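Nallville Community Archive
Progress report to the Dranent Fund, second period
Prepared by Ansel Bellamy

Dear friends at the Fund,

Thank you, first of all, for your patience over the spring. I had hoped to get this to you in March, and then the damp got into the back stacks and we all spent two weeks moving shelves (I will come to that). I am happy to say that most of what we promised you is either done or well along, and the parts that are behind are behind for reasons I can explain.

Cataloging

We have now entered 1758 items from the Skiver papers. As you may remember from my last letter, the Skiver family ran the ferry and then the dry goods store, and they seem never to have thrown away a receipt. Hazem Farouk has done the bulk of the entries and has been wonderfully stubborn about spelling, since the older ledgers spell the same customer any number of ways and he wants every one of them to be searchable. The letters are finished. The ledgers are still in progress, and I would expect them to carry over into the next period.

We did change one thing from the original plan. We had meant to list the loose photographs last, but so many visitors were asking for them that we moved them up. The street views are all in the catalog now, and the family portraits are next.

Oral histories

Sixty interviews were planned, and this has been the greatest pleasure of the whole grant for me. People have been so generous! The recordings from the mill families are especially rich, and one gentleman sang us the whole of a skipping song his mother had taught him, stopping only to correct himself in the second verse. Transcription is slower than recording, as it always is, and three of the longer tapes will need to be listened to again by somebody who grew up with the river words.

The damp

The leak came in behind the north wall. Nothing from the Skiver papers was touched, but three boxes of parish newsletters got wet at the corners and were dried flat between blotters. They have cockled a bit and can still be read. The wall has been repaired out of our own building money, so there is no charge to the grant. 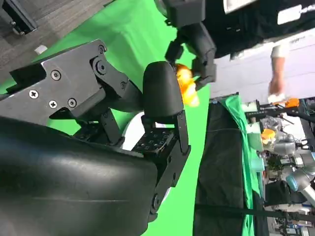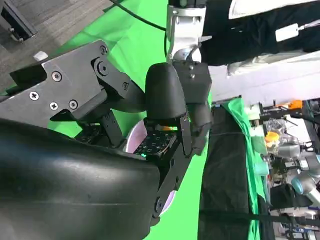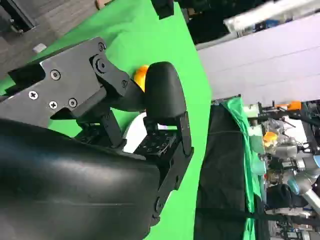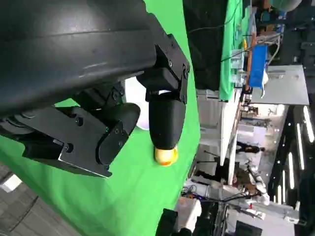 Money

Spending is close to the budget you approved. We are a little under on travel, as many of the interviews were held here over coffee, and a little over on archival boxes, which have gone up in price since we applied. With your permission I would like to move the travel savings across to cover the boxes. The new scanning software, Lü, came in at the price quoted.

Next period

Hazem will carry on with the ledgers through the summer, and I will be working on the transcripts and on the small exhibit for the front room. We would dearly love to have someone from the Fund come to the opening. Please let me know whether mornings or afternoons suit you better, and I will fix the time around you.

With warm thanks,
Ansel Bellamy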